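Search this site
Search
Home | Projects | Interviews | Archive | Contact

Measuring before ordering: storage planning with Wanting Wan

Wanting Wan plans storage for small utility rooms at Callora. Her method starts with the measurements and leaves the catalog for last. "People bring me a shelf they already like," she says. "I ask for the depth of the wall at three heights. Usually they have one."

She records widths in millimeters. In her last large job the wall measured 1,943 at the floor and less at the ceiling, and the smaller figure went on the drawing.

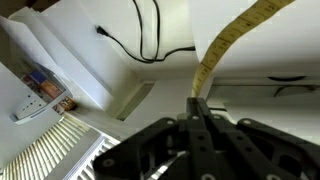 Soft tape is her choice for curved or crowded spots; a steel rule is kept for straight runs over 1,611. "Cloth or vinyl, either is fine, but check it against the rule every December. They stretch." The flexible yellow tape has small black marks and numbers, and she reads it twice before writing anything down. Cords get their own line on the sheet. A black cord that loops down and then runs sideways, with its plug close to a white wall, takes up depth that a bare wall does not. "I allow 5 millimeters for a flat cord and a lot more for a plug," Wan says.

On containers she is brief. Clear ones go where packaged goods are stored – labels can be read without pulling anything out. Her colleague Hongjun Liao prefers opaque bins. "We disagree. His look better."

Interview by Nele Hellwig, July 26, 2019

Contact | Copyright Callora | Back to top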